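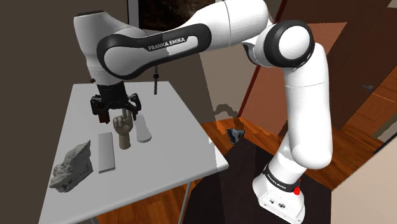 A Franka Emika arm over the table, with the rock and the model hand in front of it.

I've had the Sedari good practice handbook for tabletop arms propped beside my monitor since August, and I've grown very fond of it, coffee rings and all. Ginette Jacquet lent me hers first (she wanted it back rather quickly, which tells you something!) and I bought my own soon after.

It's a set of house rules for people who try out arm routines in simulation before going anywhere near the real thing, and it comes with a folder of ready-made checklists. The chapter I keep going back to is the one on clearances. It asks you to write down a travel height for the gripper before you add a single object, then check it against the tallest thing on the table, and I'm ashamed to say I had always done that the other way about. On a table with a great jagged rock at one corner, you do see the point.

I also like the chapter on awkward shapes. Zinhle Swanepoel and I ran 100 trials with its grasp checklist, and we argued happily over nearly every line of it. Lumpy things and flat things get separate pages, with a gentle reminder to log the misses as carefully as the successes. 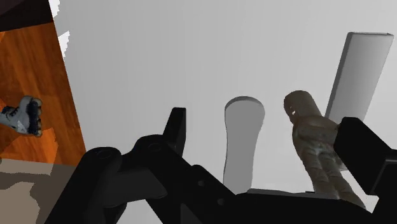
Does the handbook cover speed limits for working near people?
Only briefly: there are 4 pages on it, and they send you back to your arm's own manual and your site's risk assessment for the real figures.

My grumbles are small ones. The index is poor, the Pristitz edition has tiny print in the tables, and the sample log sheet leaves hardly any room for notes, so I redrew ours with a wider column. I'd have liked more on naming and saving scene files too, as ours are in a dreadful muddle.

Still, I'd happily buy it again, and I've already asked for a second copy for the other desk.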